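The last bus from Stundia was already gone when the woman came to the door of the bakery. She had one suitcase and a paper bag, and she asked in a low voice if the room upstairs was still free.

The baker's widow looked at her shoes first. They were good shoes, but they had walked a long way. 'It is free until June,' she said. 'After that my son comes home. Or he says he comes.'

The room had a bed, a chair and a window to the river. The woman put the suitcase under the bed and did not open it. She had left Iltik with 100 crowns sewn in her coat, and after four days she had twelve. She counted them on the blanket, then she counted them again, as if the second time could be kinder.

In the night she heard somebody walking below. She went down the stairs without a lamp. The widow was sitting at the table with a letter before her, and she did not hide it.

'You also can't sleep,' said the widow.

'I never can in the first week.'

'Then sit. I will make us something - there is always bread in this house.'
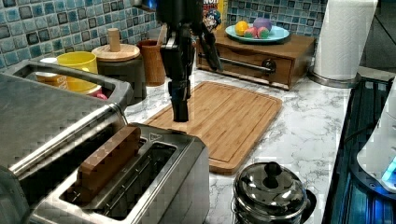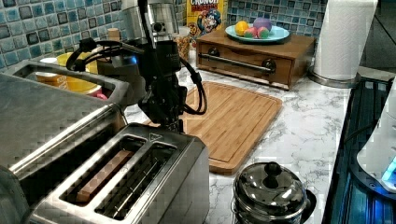 *Bread in the toaster*

They ate slowly. The butter was too salty and the woman liked it very much. After some time the widow pushed the letter across the table.

'It is from Dotelar,' she said. 'My eyes are bad in the evening. Please read me only the end.'

The woman read the end. Then, without wanting it, she read also the beginning. The son had found work on a ship, and the ship would leave in spring. He asked for forgiveness three times, each time with different words, and he did not write when he would be back.

'He sends you his love,' she said.

'And June?'

The river was loud under the window. The woman folded the letter along its old lines. It had been opened and closed so many times that the paper was soft like cloth.

'You have read it already,' she said.

'Of course I have,' said the widow. 'I wanted to hear how it sounds from another person.' She stood up and took the plates. 'The room is free after June too. Bring down your coat tomorrow, the lining is coming out.'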